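Shares 4 | Comments 11

2020-06-17, fridge task, kitchen sessions

Start late, key for the kitchen was with the other group. Esi Boateng on the teleop rig first, me on logging, Iddrisu Osei on the stop button and moaning about the chairs.

Aim for today: get the Jurnus arms through open door / reach in / pull drawer / push drawer / shut door, in one go, no hands helping. Last week we only ever had the bits separately. For the August demo it has to be one go.

Setup as before. Base parked square to the fridge, then backed off until the door can swing without clipping the right arm. Tape on the floor from last time has come up at one corner so parking was by eye, redo the tape!! Iddrisu says use paint pen on the grout, I say ask first.

Warm up: wrist rotation both sides, gripper open/close, fine. Left shoulder still has that small sag when it stops, maybe a centimetre at the tip. Randico sent the firmware note on Monday, haven't read it. Someone read it.

Run 1. Door came open but Esi pulled straight back instead of round, so the base got dragged a bit. Stopped.

Run 2. Pull round in an arc this time, much nicer. Door went all the way. Then lost the left stream for a moment and it froze with the arm half in. Reconnected, homed, wrote it off.

Run 3. Iddrisu driving. Too fast. He knows.

Run 4. Best of the morning. Slow approach, left gripper down low at drawer height, right one held out of the way. Drawer came out a little, not as far as we want but it moved and nothing fell over. The push back in was clumsy, gripper housing slid along the front and it went in crooked. Counts as a half in my book, Esi wants it as a full. Put it down as half.

Discussion over lunch (rice, Esi's, thanks) about wether to empty the fridge for training and only fill it for the demo. Iddrisu for emptying: less to knock, less to clean. Esi against, says a policy that has only ever seen clean shelves will fall apart the first time there's a carton in the way. I'm with Esi. Left it full. But we agreed nothing glass near the front edge, and whoever sets up checks that before the arms are powered.

Afternoon: changed the speed cap on the wrist to the lower setting in the Bokton config, file is wrist_slow, do NOT overwrite the old one, the sorting group still use it. Took about 5 minutes to restart everything, should be one command, add to the list.

Then worked on the start pose for the drawer only, door already open. Idea is to have both arms come up from below and settle before anything goes near the shelves, so the first bit of each recording looks the same every time.
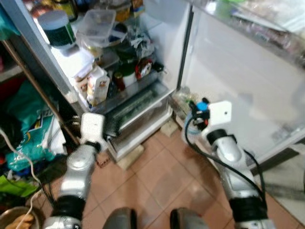
Left a bit lower than I'd like for the approach but it is repeatable, and that matters more. If we bring the right one any further in it starts to block the head view of the middle shelves, Esi had to lean and guess when she tried it. So right stays out wide until the drawer is done, then comes in for the door.

Cable on the right arm: check the loop before every session. Zakaria board had a loose connector in the spring and we lost a day to it, not doing that again. Cable tie isn't enough, want a proper clip, Iddrisu to print one.

Blocks under the fridge: don't move them. If they move, all the drawer heights are wrong and we redo calibration.

Sweep the tiles before driving. The wheels pick everything up.

Numbers so far: target is 1,000 recordings by the demo, which is a lot of drawers. Not going to write down how far off we are. Need more drivers, ask the second years, pay them in snacks.

To do
- tape on floor, properly
- read firmware note (me, tonight)
- clip for cable (Iddrisu)
- script for restart
- Esi to write up the arc pull so others can copy it, half a page is plenty
- book the kitchen for longer, mornings get eaten by setup
- close the fridge door between runs, it beeps and the stuff inside gets warm

Packed up, arms homed and powerd off, batteries on charge, key back on its hook this time.

Contact the robotics club | © Robotics Club notebook pages | Back to top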